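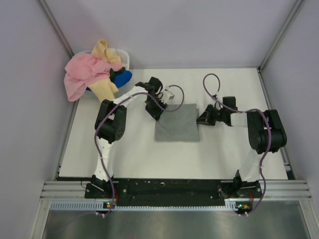
Chapter 7: Knit Cloth and Its Grudges

Textbooks > Practical Textiles > Part Two: Fabrics > Chapter 7

By the end of this chapter you should be able to tell a knit from a woven without guessing, find the wales and courses in a piece of single jersey, predict which way a cut edge will curl, and explain to a disappointed person why their T-shirt has become shorter and wider. The last skill is the one you will be asked for at parties.

7.1 The trouble at Tastham

In the spring that Hnat Prokopenko took over the cutting room at the Tastham mill, an order came in for 429 plain gray T-shirts. There was no pocket, no print and no contrast stitching. He had spent eleven years cutting shirting and trouser cloth, and he regarded the job as a kind of holiday.

He unrolled the jersey, laid it up in a tall stack the way he had always laid up poplin, and cut it the same afternoon. By the next morning the front panels were shorter than the paper pattern they had been cut from. The side edges had rolled themselves into neat little tubes. Some of the finished shirts, once washed, developed a side seam that began under the arm and ended near the navel.

Prokopenko's report to the owners, which survives in the mill's files, runs to four words: "The cloth moved. Sorry." As a summary of knit behavior it is hard to improve on, but the syllabus calls for a little more.

7.2 One yarn, many loops

You met woven cloth in Chapter 5. Two sets of yarns cross at right angles, over and under, and mostly stay where they are put. A weft knit is a different sort of arrangement. A single yarn travels across the fabric in a row of loops, and each new loop is pulled through the one beneath it. The whole thing holds together because every loop is hanging on to a neighbor. If this reminds you of certain families, keep the comparison in mind, as it will help you with section 7.6 on laddering.

Two words are needed before going further.

A wale is a column of loops running up the length of the fabric.

A course is a row of loops running across it.

Students mix these up every September, and the usual cure is to remember that a course goes across. The cure does nothing for wales, but once you have one you can find the other by elimination.

On the face of single jersey the wales show as columns of tiny V shapes. On the back you see rows of small bumps, which are the heads and feet of the loops. In a fine fabric you may need a magnifier to see either. In a mottled one you may need a magnifier and some patience, for reasons we come to next.

7.3 Why gray is rarely gray

Plain gray jersey is often made without a single gray fiber in it. The mill blends dark fibers with pale ones before spinning, and the yarn comes out speckled. The trade calls the result heather, or mélange if the invoice needs to be larger. Seen from across a room, the specks merge and the eye reports gray. Seen from close up, the same fabric can show flecks that lean toward green or blue, depending on what went into the blend and what the light is doing. 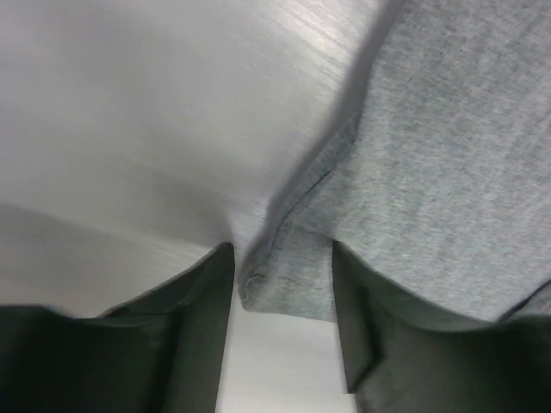
Figure 7.1 Heathered gray fabric with a fine, speckled, jersey-like surface. Note the faint lighter streaks and the shallow ripples.

Heather is forgiving to wear and unforgiving to inspect. The mottling hides lint, small stains and minor knitting faults, which is a fine quality in a shirt you own and a poor one in a roll you are about to pay for. Austra Rätsep, who inspected cloth for the Fodier company, insisted on viewing heathers twice, once flat on a table and once hung in front of a window. Her notebooks record 1,967 rolls examined this way. She rejected 938 of them, and was not often invited to the suppliers' dinners.

7.4 The curl

Cut a square of single jersey and lay it face up on a table. Leave it alone and watch the edges. The two sides that run along the wales will tend to roll toward the back. The top and bottom, which run along the courses, will tend to roll toward the face. The corners, having received conflicting instructions, do whatever they like.

The cause is in the loop. Yarn that has been bent wants to straighten, and in single jersey all the loops are drawn through in the same direction, so their small efforts add up. In the middle of the cloth, each loop is held in place by those around it. At an edge there is less company and the fabric gives way. Rib and interlock (Chapter 8) place loops facing both ways, and the two tendencies largely cancel out. They also use more yarn, and you will find that most solutions in textiles do.

How strongly a particular piece curls depends on the yarn, the tightness of the knit and how the fabric was finished. A well-finished jersey may lie almost flat until it has been washed, at which point it remembers.

7.5 Relaxation, or letting it lie

Fabric comes off the knitting machine under tension and is usually wound onto a roll under more. Cut it straight from the roll and you are cutting stretched cloth. It will go back to its own length afterward, taking your pattern piece with it. The remedy is to unroll the jersey, let it rest without tension, and go and do something else – overnight at the least, for a heavy roll.

Exercise 7A. Mark a square measuring 400 millimeters on each side on a piece of unwashed single jersey. Label the face and the wale direction. Measure the square, wash and dry the piece, and measure again along both the wales and the courses. Record the two changes separately. Keep the sample, as you will need it for the work on spirality in section 7.7, where we return to Prokopenko's side seams.

Practical Textiles, Grestitlow Press. All rights reserved. | Contact | Back to top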